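We use cookies to remember your reading settings. Accept all / Manage

Small Claims and Tenancy Deposits - handout 2
Posted 2025-04-13

Picking up where we stopped last time. Read the Brallex problem before class, it's short. Bring the lease.

Facts again, quick version. Tenant rents a one-bedroom from Brallex. Pays a deposit, moves out in April, leaves a forwarding address by email. Landlord keeps $428 for "cleaning and general wear." No itemized list. Tenant wants it back.

First question is always: what does the statute in your state say about the list? Most have a deadline. Some forfeit the whole deduction if the landlord misses it, some only shift the burden. Look it up, don't guess. For our made-for-class state the rule is forfeiture, section 56 of the packet.

Second - wear vs. damage. Faded paint is wear. Hole in the door is damage. Carpet is where everyone fights. Age of the carpet matters, so ask for it.

Demand letter
- one page
- amount, date of move-out, section number
- where to send the check
- a deadline
- no threats about anything except filing

Keep a copy. Send it in a way that gives you a receipt. People skip this and then the judge asks for it.
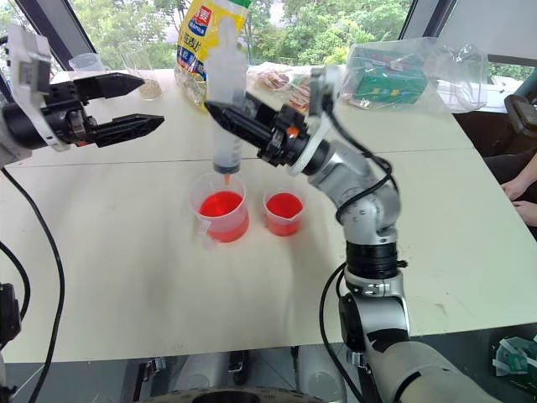
Evidence is the part people lose on. In small claims the rules are relaxed but the judge still has to know what the thing is, who had it and when. Your client will show up with a phone full of photos and no idea what order they go in. Print them, date them, write on the back which room. For physical items, describe so that a stranger could pick it out: "clear plastic syringe" is a usable entry on an exhibit list, "medical item" is not, and "the tenant's syringe" is argument, it assumes ownership you havent proved. Same goes for keys, receipts, a broken faucet handle. Number every item and use the same number in your outline.

Witnesses. Two is usually enough. Somebody who saw the apartment at move-in is worth more than three friends who say your client is neat. Written statements - check local rule, some judges read them, some won't touch them.

Filing
Correct name of the defendant!! Brallex is the name on the sign. The lease says Damgaard. Check the state business register before you fill in the form, a judgment against the wrong name is hard to collect on. Fee waiver form goes in at the same time, not after.

Service: read page 72 of the packet. Client can't serve it personally in our class state. Missed service means a new hearing date, so check the proof of service got filed.

At the hearing
Start with the number. Then the lease, then move-out, then the missing list. Stop talking. Let the other side explain teh cleaning bill. If they bring a new invoice you have never seen, ask for time to read it.

Settlement in the hallway is fine. Get it in writing, with a payment date, signed by both before anyone goes back in.

For next class: Wasero problem, counterclaim for unpaid rent. Draft the answer, two pages max. Also skim Trikenix on late fees, we will only do the second half.

12 shares | 2 comments

Related
Handout 1 - Reading a residential lease
Fee waivers: who qualifies
Collecting on a small claims judgment
Practice outline: the Wasero counterclaim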